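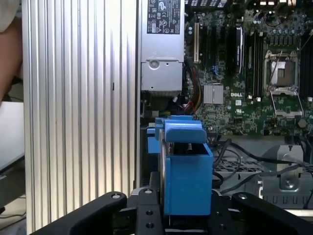 Figura 1. Suporte de disco em plástico azul, com o interior de uma estação de trabalho ao fundo.

Relatório de projeto — Conservação de registos paroquiais digitalizados
Unidade curricular de Gestão de Informação, 2.º ano

1. Introdução

O projeto incidiu sobre a coleção digital do arquivo local de Hurgate, formada por imagens de livros de batismo, casamento e óbito. O arquivo digitalizou os livros em duas campanhas e guardou os ficheiros em discos diferentes, sem inventário comum. O nosso trabalho consistiu em reunir as imagens, verificar se abriam e propor uma estrutura de pastas que o arquivo pudesse manter sem apoio externo.

2. Material

Recebemos 3 657 imagens em formato TIFF, correspondentes a 42 livros. A primeira campanha, feita pela empresa Nirberg, usou nomes de ficheiro com a cota do livro e o número do fólio. A segunda foi feita internamente e os nomes são os que o digitalizador atribuiu por defeito, o que obrigou a abrir cada imagem para saber a que livro pertencia.

3. Método

Calculámos uma soma de verificação (SHA-256) para cada ficheiro e comparámos as listas. Os duplicados exatos foram separados numa pasta própria e não foram apagados — a decisão de eliminar cabe ao arquivo. Depois renomeámos os ficheiros da segunda campanha segundo a regra da primeira. Nos livros sem foliação usámos a ordem das imagens e acrescentámos a letra "s" ao número.

Os metadados ficaram numa folha CSV com cota, freguesia, tipo de registo, datas extremas e observações.

4. Resultados

Encontrámos 373 duplicados exatos. Nos livros da freguesia de Bindness havia ainda páginas digitalizadas duas vezes com resoluções diferentes, que a soma de verificação não deteta e que foram assinaladas à mão. Um dos livros de óbitos está incompleto: faltam as imagens entre os fólios 61 e 68, e não sabemos se faltam também no original.

A renomeação demorou mais do que o previsto. Tínhamos reservado duas semanas e acabámos em junho, já com a folha de metadados por rever.

5. Limitações

Não foi feita leitura paleográfica. As datas extremas vêm das capas e dos termos de abertura, e algumas podem estar erradas. Também não testámos a recuperação a partir de uma cópia de segurança.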